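Posted in: Shed & Playroom

Finally got the maple board oiled and back on the blue bench! Two coats, and I'm so chuffed with how the wavy grain has come up. Dexter reckons it's too nice for the kids' blocks (he wanted it for cheese) but too late, mate, they've claimed it.

Red, blue and green are the favourite colours at our place, and the stars win every time. Cylinders get used as "cakes". I'd still like to sand the front edge a bit more before Mylene comes over in October.
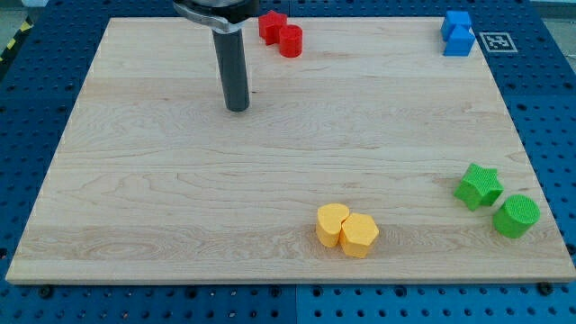
Mylene's sister-in-law, Maribeth Pascual
Blog owner and weekend sander

Next up, a drawstring bag for the lot of them.

Print this post | E-mail to a friend

Contact | © Maribeth Pascual | Back to top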